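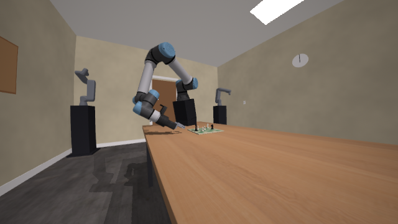
The 3000-Copy Question

Every few months a dance label announces that it is finished with streaming. The latest is Zawadzka, a small house and techno imprint run by Szymon Stępień and Annapurna Achari, which says its next run of 12-inches will stay off every digital service for at least 18 months. The first is Ranano, an EP by the producer Junolura, due in July.

I've heard Ranano. It's good. The title track has a rubbery low end and a vocal chopped so small you stop hearing it as a voice, and the B-side is the kind of slow, dubby thing that clears half a floor and makes the other half very happy. My trouble is with the sales pitch.

Stępień calls the plan "giving the record back to the DJ." Fine, but which DJ? Zawadzka is pressing 200 copies. On past form, a good share of those will go to collectors who buy on the day, keep the shrink wrap on and list them by fall at three times the price. Anyone who plays out every weekend with a USB stick is shut out, and a lot of those people are the ones breaking new artists in small rooms.

"They'll rip it, like they always did," Achari told me over the phone. So it'll be digital after all, only nobody gets paid for it.
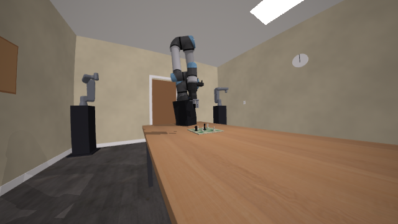 Slow game: a board on the long table, four pieces standing.

Fergal Hayes has seen this before. He ran the Detholm label for most of its life and once pressed 3000 copies of a single on the strength of one radio play. He still has boxes of them. "Small runs aren't a philosophy," he says. "You press what you can afford to lose." He thinks Zawadzka would do the same number with or without the speech, and I agree with him.

There is a kinder reading. Streaming pays a label this size next to nothing, and a sold-out record at least covers the mastering bill. Ieuan Gwilliam, who books a basement night and has played Ranano off a test pressing, says people keep coming up to ask what it is.
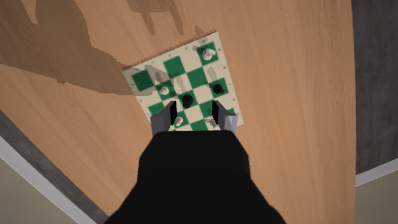 He likes that they can't find it on their phones. I asked whether any of them had gone on to order a copy. He didn't know.

Zawadzka has 2 more EPs planned on the same terms, the second a remix record by Jarosław Szczepańska. Achari wouldn't say how many copies they'll press. Stępień says it depends on how Ranano sells.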